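Jul 27, 2026

Up at six. Too warm to sleep with the window shut and too loud with it open. Had toast standing up and started on the desk before I could talk myself out of it.

I have been putting off the paper for months. Everything that comes into this apartment on a sheet ends up in the same place, and by January I had stopped looking at any of it. Today I took the whole pile to the big table in the back room and went through it a piece at a time. Three heaps: keep, shred, ask Xóchitl.

The keep heap is smaller than I feared. The lease, the tax letters, the Voria warranty for the fridge, my mother's recipe for the green rice. The shred heap filled two grocery bags. Found a bill from the dentist for 733 dollars that I was sure I had paid, then found the receipt stuck to the back of a Wako catalog. Paid in full. That was a good ten minutes.

Xóchitl Ocampo called at eleven to ask if I still had the seating plan from the reunion. I said probably. I did, under the car papers. She wants it for the next one, which is four months off, but she likes to start early. I read the names out to her and she wrote them down. Hamish Tipoki is down twice, at two different tables. We never noticed at the time and he never said.

Lunch was the last of the soup. Went out after for folders and came back with folders, a lamp bulb and a melon.

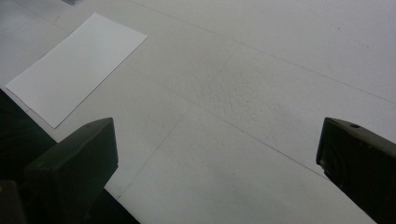
Labels took up most of the afternoon. I wanted each folder to have a cover sheet saying what is inside, so I cut a stack of plain paper down to fit and wrote them out by hand. My first tries slanted, so I did them over. By the end I was down to a blank sheet lying by itself there, white enough to make the surface under it look gray, and I couldn't decide what to call the last folder. Odds and ends sounds like giving up. I went with House, Other.

The folders are in the drawer now, spines up. It closes with a push. I should have bought the deeper ones, but Skulside only had them in orange and I would have to look at them every day.

Still to do: the photos, the shoe box from the closet, and the insurance. I need to call about the insurance before the end of the week – the letter quotes 669 and last year's was less, and I want to know why.

Cut the melon after supper. Not quite ripe. Put the rest in the fridge and went to read.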